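Walnuts, trays and a lot of Mondays

Hi and welcome to the gallery! I'm Yetunde Abubakar, and for most of the past year I've been teaching a policy to pick things up and put them down somewhere sensible. The project is called Fillow. Danish Chaudhry does the training code, Britt-Marie Lunde does the sums, and I do the part where you sit at a table for hours squeezing a pair of grippers. I like my part best.

We recorded everything by hand, no arm involved, and ended up with 2046 demonstrations. We kept 946 after throwing out the ones where I dropped something or reached for the wrong object first (I do that more after lunch).
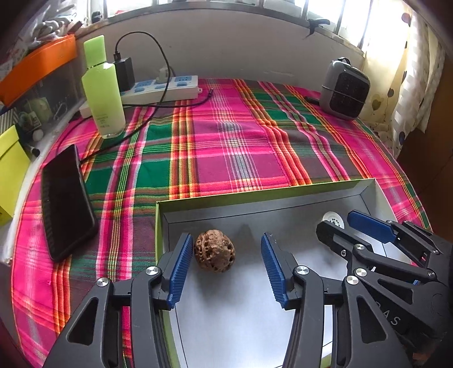 Grasp width is the thing I kept changing my mind about. Early on I opened the jaws as far as they'd go every time, and the policy learned to do the same and then bumped into whatever was next door. So now I try to come in closer on one side, the way the left blue pad is nearly up against the walnut while the right one still has tray floor to cross. Walnuts are great for this, by the way - all those ridges and pits, and no two grasps feel alike. Aslak Tangen wanted to use ping-pong balls. He was outvoted.

The two-handed runs were the slow ones. Both grippers working over one shallow tray means you spend a lot of effort staying out of your own way, and we only got 216 of those that I'd call clean. Danish trained on them separately first and then mixed them in, and the mixed version did better on walnuts and worse on anything flat. We're still arguing over why!

Next round starts in October, with 11 new objects and a deeper tray. Send me your suggestions for awkward little things to pick up.

Page updated May 31, 2021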